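Silver as a brand color

Silver as a brand color is the use of metallic gray, or of a flat gray meant to be read as metallic, in a logo or a wider visual identity. It turns up on car badges, letterheads, hotel key cards, appliance doors, perfume boxes and the covers of an awful lot of annual reports. I keep this entry because I've spent most of my working life picking colors for other people's companies, and silver is the one I get asked about more than any other (gold is second, and gold people are much easier to please).

The trouble starts with the name. Red is a color and so is blue, but silver is really a gray plus a behavior. Tilt a silver badge and it goes from almost white to almost black and back again. Put it on a website and it can't do that, so somebody has to decide which single gray is the real one, or fake the tilt with a gradient. Most of what follows is about that decision and the many ways it goes sideways.

Terms

Metallic silver is an ink, foil, paint or coating with something reflective in it, usually tiny flakes of aluminum. Flat silver is an ordinary gray that the brand manual calls silver because the client wanted it to. Screen silver is a gray gradient, usually with a light band across it. Bare metal is just that: the logo is cut, etched or stamped and the material does the work. I use these terms the way the people I work with use them, and you may well meet others. One printer I know calls flat silver "wet pavement," and I've never been able to unhear it.

Flat silver in print

The cheapest way to get a silver is to print a percentage of black. A tint somewhere near 50 percent is where most people start, and to my eye that's too dark nearly every time. It reads as concrete, or pencil, or a photocopy of something that used to be a color. Go lighter and it reads as a disabled button. There's a narrow stretch in between where it works, and the stretch moves depending on the paper.

Adding a little blue helps. We tend to see a cool gray as metal and a warm gray as stone or wool, so a touch of cyan pushes the whole thing in the right direction. Too much and you've got a dental office. I once sent a client a whole sheet of blue-grays and she circled the one that was a printing mistake.

Metallic ink and foil

Metallic ink goes down as its own color, separate from the usual four. On coated paper it has a soft glow, a bit like the back of a spoon. On uncoated paper the ink sinks in and a lot of the shine goes with it, which catches people out every year around the time the business cards get reordered. If the stationery is uncoated (and it so often is, everybody loves that toothy feel!) then foil is the better bet.

Foil is pressed on with a heated die and sits on the surface, so it stays bright. It doesn't like very thin lines or small gaps. Letters with tiny counters – the hole in a lowercase e, say – tend to fill in. I ask for a test pressing of the smallest size on the real paper, and I ask for it before anyone has shown the boss a lovely mockup.

Both of them fingerprint. Metallic ink can also rub off on whatever is stacked on top of it unless it gets a coat of varnish, and the varnish dulls it a little, so there you are choosing again.

Silver on screens

In the years when every logo looked like it had been dipped in glass, screen silver was everywhere. It had a pale top half, a hard horizon line through the middle, a darker bottom half and a little reflected light along the lower edge. I made dozens of these. I was proud of them, too, and one is still up on the side of a moving van in my town.

When flat design came along, the gradients were scraped off and a lot of companies found out that their silver logo was a plain gray logo wearing a costume. Some went to black. Some went to white on a dark background, which does a surprisingly good job of suggesting metal without trying to draw it. A few held on to the gradient and have now waited long enough for it to look fresh again.

Contrast is the practical worry. A gray light enough to feel like silver is usually too light for text on white. It may squeak by for a big logo, but people will use the brand color for captions, links, footnotes and phone numbers, and then those can't be read by anybody over forty, me included. A decent manual names a second, darker gray for words and says plainly that silver is never to be used for type. Then you hope.

The Branura case

The example I know best is Branura, a kitchen fittings company whose redesign I helped with in a small way. The lead designer was Marjatta Tikkanen, and the old identity had silver in it everywhere: silver boxes, silver vans, a silver website with silver buttons on it. When we gathered it all up there were nearly 700 separate printed and digital items, and hardly any two of them matched. Which of these was the company's silver? The sales side said the vans. The factory said the faucets. Eino Mäkelä, who ran the box line, held up a carton and said it was whatever the carton plant had in the tank.

Marjatta's answer was to take silver away from the designers altogether. The logo became black or white and nothing else. The only silver left in the identity was the product, real metal, photographed properly. I thought it was too strict and I argued against it over a very long lunch. She was right, and the catalog looked better with every page where we left the gray out.

The carton plant, Ciltton, was not thrilled, having just bought a great deal of silver ink.

Bare metal and weathering

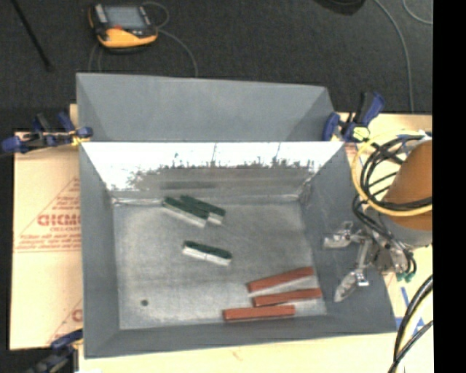 A silver drawn on a computer is nearly always too tidy, and the quickest cure I know is to go and look at some metal that has a job. Designers imagine one smooth sweep from light to dark. Real brushed surfaces don't do it so neatly. Take the floor of the big gray bin here: it's mottled, with lighter patches and fine scratches all through it, and the seams have gone whitish along their edges. Then the brightly lit back wall is close to pure white at the top and turns gray lower down, with a ragged, speckled line where the two meet. Ask five people to point at the silver in that and you'd get five different spots. I've used surfaces like this one as color reference in place of a swatch book, mostly to talk a client out of the idea that there's a single correct gray waiting to be found.

For signs, the brush direction matters more than the color. Letters brushed up and down catch daylight differently from letters brushed side to side, and if a sign shop mixes the two the name looks like it was put up by two companies. Stefanou, a furniture showroom I pass most mornings, has exactly this on its last three letters. They go dark at 4 p.m. while the rest stays bright. Jérémie Langlois, who taught me most of what I know about signs, loves it and says he'd have charged extra.

Weathering should be decided ahead of time. Some metals dull, some spot, some stay more or less as they were if they're washed. I've heard clients say they want the sign to "age naturally" and then heard from them again in February, after the road salt, in quite a different tone.

What it's supposed to mean

Branding decks will tell you that silver stands for technology, precision and modern luxury. I've written that sentence myself, for money. I'm not convinced. Silver means second place on a podium, gray hair, spaceships, wedding anniversaries, old coins and the inside of a chip bag, and which of those you think of depends on everything sitting around it. Next to black it goes expensive. Next to bright orange it goes power tool. Next to pink it's a phone case.

Geert Verbruggen gave a talk on this at a regional design evening, in which he showed the same gray square beside different company names and asked the room to say how much the product cost. The guesses swung wildly. It wasn't science and he'd be the first to say so, but I think of it whenever somebody asks me for a more premium silver.

Notes on specifying

If you're stuck with silver and have to write it down for other people, name the ink, the foil, the paint and the screen gray separately, and don't pretend they match. Keep physical samples and date them on the back. Proment, a small paint maker I've used for vans, keeps a sprayed panel from each batch, and Paavo Tuominen there once settled a three-week argument by putting one in the mail.

Printed proofs should be looked at under the light where the thing will live, and tilted.

See also

Gold as a brand color
Gray text and legibility
Foil stamping
Logos on vehicles
Chrome lettering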